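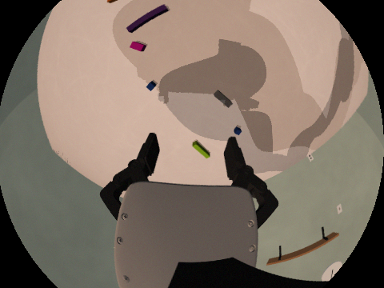

Re: [cell-sim] Wrist view after the finger swap

Filed under: Lists / Cell Setup & Upkeep
26 Aug 2024, by Vaughan Kerslake

Müzeyyen Toprak wrote:
> I reloaded the Arier model with the new finger offsets.
> The shadows on the right half of the table are still
> blocky. Is that the light or the wrist camera? Also, do
> I need to redo the grasp center before the next batch?

It's the light. The shadow map on the McKinnon profile has been too coarse since May, and the overlapping patches get jagged outlines. Raise the map size first, then the bias — changing both at once makes it hard to tell which one helped.

On the grasp center: yes, redo it. With the fingers wide open the green bar sits between the tips, but that only tells you the view is close. My order is:

1. Open the fingers fully and zero the joint readout.
2. Load seed 757 and leave the loose parts where they land.
3. Close on the green bar at 14 mm/s and log both pad contacts.
4. If one pad touches early, correct the offset in the tool file. Leave the camera mount alone.

Run 100 closes before you commit. Tane has the old tool file, revision 29, if you need to roll back.

Vaughan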